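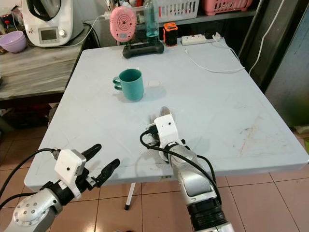
Ondstead folding table, square, white: my review

I bought this table in February for a small kitchen where the counter is always full. It cost me 1,333 with delivery, and the shop was Hendricks. I eat breakfast on it and I keep some small things along the back edge, so it is used every day.

The top is plain and flat. A mug stands well on it, and a fork and spoon do not slide when I push the table a little with my knee. 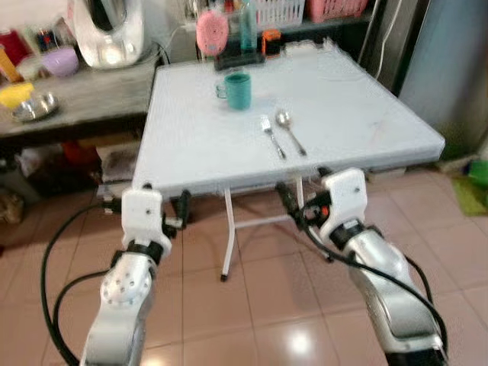 The legs fold under the top and there is a crossbar, which I was glad to see. My old table from Jadent had no crossbar and it moved like a boat. This one is steady on tiles, but I must say I never put anything very heavy on it.

Now the weak side. The white surface shows everything. Mine has scuffs and scratches already, and some reddish-brown stains near the front which I could not remove with ordinary soap. If you cook with strong colours, please use a cloth or a mat. I still do the wet work on the counter – the stone pattern there hides much more.
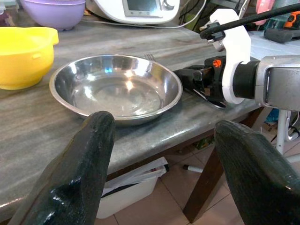 The steel bowl and the yellow one stay on the counter.

For size, there is enough place for one person to eat in comfort. Two persons can sit, but then the things at the back have to go. Folding takes me less than 30 seconds. 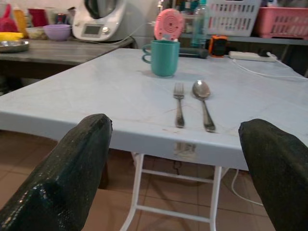

I looked also at the Zillix model, which was 668 and so half of the price. In the shop its top bent when I pressed it with my hand, and I did not want to risk it. For me the Ondstead is a good table with a delicate skin. Four stars from five.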